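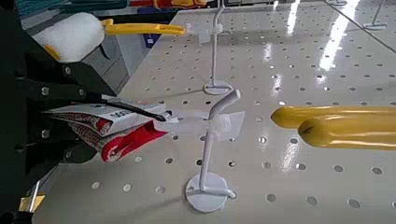
Sternen Shop Fittings and Display Team

Projects > Sellus > Pegboard > README

Overview Files Changes Contact

Sellus pegboard set: small tools and work gloves

Welcome! Sellus is our set of notes on hanging things up. It covers small decorating tools, scissors, packaged gloves and anything else light enough to live on a perforated board, and it records how each item sits on its hook: which way it leans, how far it sticks out, what it does to the item next to it. We have been fitting out shop walls for years and kept all of this in our heads. Writing it down has been far more fun than any of us expected, and we'd love other people to use it.

What is in it

Each row is one item on one hook. Items are mostly carded goods (scissors, gloves) and loose-hung goods with a hole or slot in the handle (paint rollers, small brushes). The hooks come in different sorts too. Some have a round foot that sits flat against the board, which we like very much, as it spreads the load and leaves no marks on a painted panel.

The columns are:

item - plain name, lower case, "mini paint roller" and so on
hang - card, slot, loop or strap
hook - the hook's short name in hooks.txt
lean - left, right, none
gap - clear space to the next item, in millimetres
remark - free text, and often the best bit

Leave gap blank if the hook beside it is empty. An empty hook is still worth a row of its own, with "none" under item, and please do add them! Half of a good layout is where you chose to stop.

Why rollers get so many remarks

A mini roller is an awkward and lovable shape. The fluffy cover is the fat end, the frame bends down away from it, and the long handle goes off on its own. Hang it by the slot in the grip and the cover swings about underneath, taking up twice the width you planned. Our rule on the Sfeir job was a 50 mm gap on the cover side and 20 mm on the handle side, and it has held up well since. Scissors are much better behaved, being fixed flat to a card, and they make a very good neighbour for a roller.

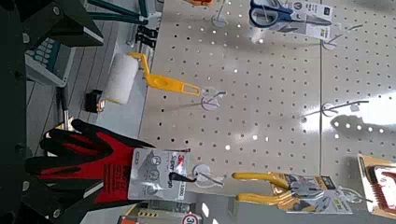 Scissors, a mini roller and red and black work gloves on perforated board.

Gloves

Gloves spread. They leave the store cupboard flat and then the fingers open out and wander across the holes on either side. We record the width at the fingers, and never at the card, which tells you very little. If a pair is folded in a bag, put "bagged" in the remark and use the width of the bag.

Names on cards go in exactly as printed. "Super Tough" and "Super Grip" are separate rows even when both have red on the glove and a grey card, and the number on the label belongs in the remark. If part of a number is hidden, type only what you can read and add a question mark. A guessed number is a real pain to find later on.
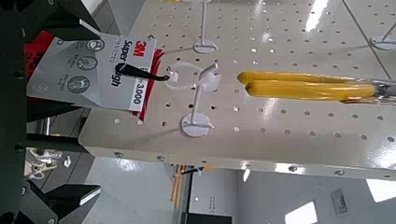

Elif Naz Yüksel wrote in to say that card gloves should be split by how the card meets the hook. A strap gives a bit of play, she pointed out, so the whole pack can turn when a customer brushes past, and a punched card stays put. She also asked for a height column, having hung a whole row of gloves too low at Plinum and watched the fingers cover the row beneath.

Both were excellent points. Strap is now its own value under hang, and height arrives in version 2, counted in holes down from the top of the panel. Old rows will have it blank until somebody goes back with a ladder.

Using the files

Everything is plain text with tabs between the columns, and it opens happily in any spreadsheet. Start with items.txt. The hook names are in hooks.txt, and panels.txt has the hole spacing and where the seams fall. Do look at the seams before you plan a row. A hook foot that straddles one will rock, and you will spend the morning wondering why the scissors are crooked.

Known gaps

Glossy panels are thinly covered. We have only 4 of them in the set, and shiny boards under bright ceiling lights deserve a proper section on glare, as pale cards can be hard to read there. Long-handled tools are missing altogether. Heavy things (hammers, big tins) are left out on purpose and belong with the shelf notes.

Sending us rows

Yes please! Copy the blank row at the bottom of items.txt, fill in what you know and post it to the team page. Odd items are especially welcome.

Last tidied 13th September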